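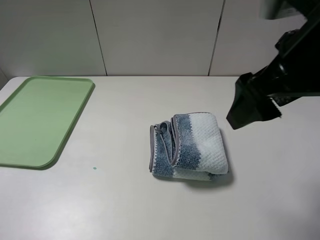 What is the right way to move a Dreneo archive to a new host without losing the message threading?

Copy the raw mbox files and rebuild the index on the new host. The export tool drops the In-Reply-To headers, so every reply turns into a new thread.

On the Mididholm list, Ayuba Ackah wrote:
> I exported 2648 messages from the old server and imported
> them on the new one. The count matches, but only 1592 of
> them show up under a parent. The rest are listed flat.
> Do I need to run the import again with a larger batch
> size? I left it at 1000.

Batch size has no effect on threading. It only sets how often the importer writes to disk. Leave it at 1000.

Steps that worked for me on version 2:

Stop the delivery service on both hosts.
Copy the mbox directory with rsync -a and keep the timestamps.
Delete the index directory on the new host. Do not delete the attachments directory.
Run the rebuild with the --strict-refs option off.

With strict refs on, any message whose References line was folded by an old mail client is treated as a parent. We had over 1000 of those in the Paltero archive, mostly from one gateway.

Check the log for "orphan" lines afterward. If they all come from the same sender domain, send me the headers of one and I will compare it with ours. The patch Bondarchuk posted in July covers tabs but not double spaces.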